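Candholm household notes, readme

Last touched July 2025. Started by Napaporn Siriwan, now mostly Gwilym Rees. Ask Gwilym first.

What this is
A plain text dataset of small print. Warnings, care instructions, washing advice, returns wording, all typed out by hand from things people have at home. 2,000 entries in English. No scans in the download, text only.

What's in the folder
entries.csv - the main file, one row per block of text
topics.csv - 12 topics, names and short definitions
holdout.csv - 300 rows kept back for testing, please dont train on these
notes.txt - typing rules, messy, read it anyway

Columns
id, topic, text, typed_by, checked_by, unsure. The unsure column is yes or blank. Yes means the typist couldn't make out at least one word and put a question mark in square brackets. Leave those in if you can.

Typing rules, short version
Keep capitals as printed. Keep the maker's spelling mistakes. Line breaks are dropped, paragraph breaks are kept. Bold and underline are lost, sorry. Symbols get a word in curly brackets, full list in notes.txt.

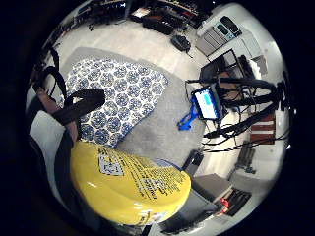 Columns of print are typed left column first, then right. Early rows didn't always do this. Napaporn fixed the ones she found in April but there are surely more. If a sentence jumps halfway through, thats probably why. Send the id and we'll retype it.

Known problems
- "Keep away from children" turns up all over. Near duplicates have not been removed.
- Topic "storage" and topic "care" overlap badly. Merge them if it bothers you.
- Some dates in the text read month first, some day first. Left as printed.
- A few rows have trailing spaces. Strip before matching.

Good for
Reading level work, plain language rewriting, teaching spell checkers to calm down. Napaporn used an early version for a class on writing clear instructions and it went fine.

Not good for
Safety advice. Wording may be old or recalled by the maker. Go by the label on the thing you own.

Versions
2 is current. Version 1 had the topics in a different order, so dont mix the files.

To do
Finish notes.txt. Second check on the unsure rows. Decide about the near duplicates.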